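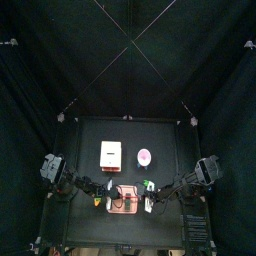
Two arms, one pink tray, and a long Wednesday of showing them what to do.

I have taught a good many people to do a good many things with their hands, and I used to think that showing a robot would be the dull cousin of all that. Then Evelien Baert let me take a turn at the controls at Rurard, and by my 50th try I was talking to the arms the way I once talked to my nephew over a pie crust!

What I want to argue for, in my roundabout way, is the slow demonstration. Lụa Trình had collected 202 of them by then, and she throws out plenty, mostly the quick ones. I think she's right to. When we hurry, we skip the little pause over the edge of a tray, the second look before the fingers close, and those are the parts a learner needs most (any learner, I'd say, with or without a motor in its elbow).

There's a fashion now for bragging about how many demonstrations a lab can gather before lunch. I'd sooner hear who gave them, and whether that person was tired. Mine from late in the afternoon were sloppy, and I asked Lụa to leave eight of them out.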